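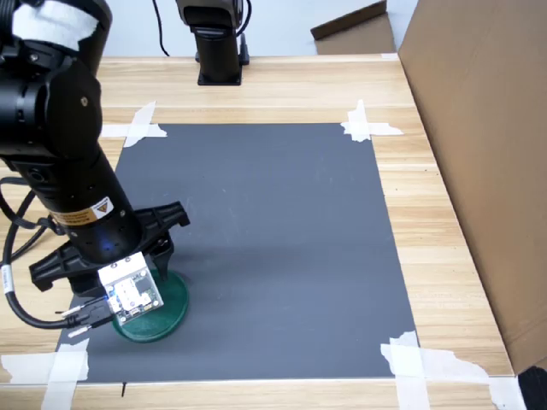 Green dish, gray mat, plenty of masking tape.

Table Setting for Small Hands is back in November!

We had such a good time with this one in the spring that it's going straight back on the calendar, and this round we have room for 37 families at the Mernano hall instead of the handful of tables we squeezed in before. If you missed it, the idea is simple. Every child gets a mat, a dish and a cup, and we spend the morning laying places, clearing them and laying them again, with a lot of snacks along the way.

The gray mat has been my favorite discovery of the year. Patterned placemats are lovely, but a plain dark one lets a bright dish really stand out, and kids seem to go right for it. Pick any color you like as long as it's strong. Green on gray is hard to beat (I tried yellow at home and it came a close second).

Now, the tape! So many of you wrote in after the spring session to ask how to keep a mat from sliding off the table with lunch on it. Plain white masking tape at all four corners. Cross two strips where a corner likes to lift, and don't worry about making it pretty. Torn ends are fine. Run a strip out onto the tabletop so there's something to grab when it's time to peel it up, and test a little patch first if your table has an oiled or waxed finish. 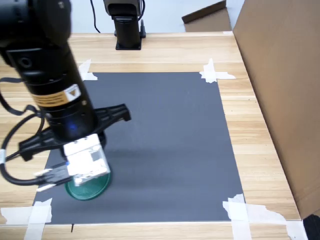 Once the mat stays put, the fun part is deciding where the dish goes. We start with it wherever it lands, then talk about what needs to fit beside it. Cup on the right? Spoon on the left? There is no wrong answer before age five, and some of the layouts we got in the spring were wonderful. One table insisted on stacking everything and then eating the crackers off the top, which I have since done myself.

The Ellik Street pantry is lending us 200 dishes and cups again, so please don't feel you have to buy anything. If your child has a favorite plate, though, bring it along with a name on the bottom. Yook Bakery is sending rolls, and there will be fruit and a big pot of soup for the grown-ups.

Doors open at 9:30 and we'll wrap up by noon. Sign-up sheets are at the front desk and at the Natano branch library. Bring an apron, and a roll of masking tape if you have one to spare, as we went through about 49 last time!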